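Oficina partilhada de Kiltau põe robô de dois braços a arrumar tabuleiros

Projecto Saarinen entrou em Maio na fase de manipulação — e já gastou 2243 euros

Kiltau — Um grupo de cinco pessoas está a montar, nas horas livres, um posto de arrumação automático na oficina partilhada Cetirdale. O robô tem dois braços, duas mãos com dedos e, por enquanto, uma única tarefa: pegar em tabuleiros pretos de plástico, levantá-los e voltar a pô-los no sítio. Chamam-lhe projecto Saarinen. Começou como conversa de café e foi ficando.

A montagem é coordenada por Mwajuma Masanja, que trata também da programação dos braços. Sorin Pavlović fez as prateleiras e a mesa, Bujar Softić ocupa-se dos cabos e da alimentação. Os outros dois, Mirsad Kos e Damir Mladenović, dividem os turnos de ensaio, quase sempre depois das sete da tarde, quando a oficina fica mais sossegada.

A pega a duas mãos é a parte que tem dado mais trabalho. Uma mão segura de um lado, a outra fecha do lado contrário, e as duas têm de subir ao mesmo ritmo. Se uma se adianta a peça torce. "Com uma mão só já fazíamos isto há meses", diz Masanja. "Com duas é outra conversa, cada braço tem a sua opinião."

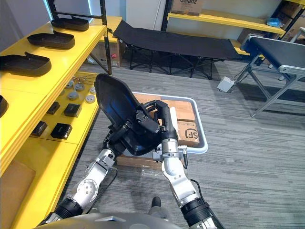 Um dos tabuleiros pretos seguro pelos dois braços, ao lado da estante amarela. Oficina Cetirdale, Kiltau.

O grupo regista todas as tentativas num caderno, à mão. Até ao fecho desta notícia iam em 1253, entre boas, más e interrompidas. A meta são 2000 antes de mudar de peça. Masanja não quis adiantar a taxa de acerto — "ainda mexe muito de uma noite para a outra" — mas admite que as falhas se concentram no momento de largar, quando um dedo demora a abrir e arrasta o rebordo.

Quanto a dinheiro, contas feitas por Softić: 2243 euros até agora, sem contar com os braços, que vieram por empréstimo da Justodora, pequena empresa de automação da zona. O empréstimo vai até ao fim do verão e pode ser renovado. O resto foi para cabos, parafusos, conectores, uma fonte de alimentação que avariou e outra para a substituir. As prateleiras saíram quase de graça, material que sobrou de uma obra.

A disposição do espaço mudou 2 vezes. Na primeira versão a mesa ficava demasiado alta e os pulsos chegavam ao limite do curso antes de a mão estar alinhada. Pavlović cortou, voltou a montar, cortou outra vez. O amarelo foi escolha dele e tem uma razão prática: os tabuleiros são pretos e o contraste ajuda o sistema de visão a encontrar-lhes o contorno. Com o tampo antigo, cinzento escuro, o robô hesitava e às vezes ia buscar a sombra em vez da peça. 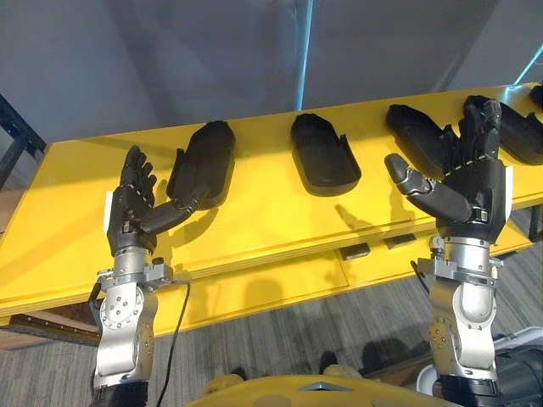 As sombras, aliás, continuam a ser assunto. Kos anda a experimentar luz mais difusa, com papel vegetal preso por molas ao candeeiro, solução que ele próprio considera provisoria. Mladenović prefere resolver tudo no software. A discussão vai longa e não ficou fechada na última reunião.

Próximos passos: colocar os tabuleiros em posições ao acaso, em vez de alinhados, e depois passar para as peças pequenas, que pedem outra força nos dedos. Softić quer ainda refazer a passagem dos cabos junto aos pulsos, com mais folga, para que não prendam quando o braço roda. Fica para Junho, se houver tempo.

A oficina vai abrir portas a quem quiser assistir a um ensaio, em data a anunciar no quadro da entrada. Não é preciso inscrição mas o espaço é pouco e pede-se que ninguém passe para lá da fita no chão enquanto os braços estiverem ligados. Crianças só acompanhadas.

Quem tiver cabos, perfis metálicos ou tabuleiros de plástico a mais pode deixá-los na Cetirdale ao fim da tarde, ao cuidado de Sorin Pavlović. O grupo procura tambem alguém com experiência em sensores de força, mesmo que só possa aparecer uma noite ou outra.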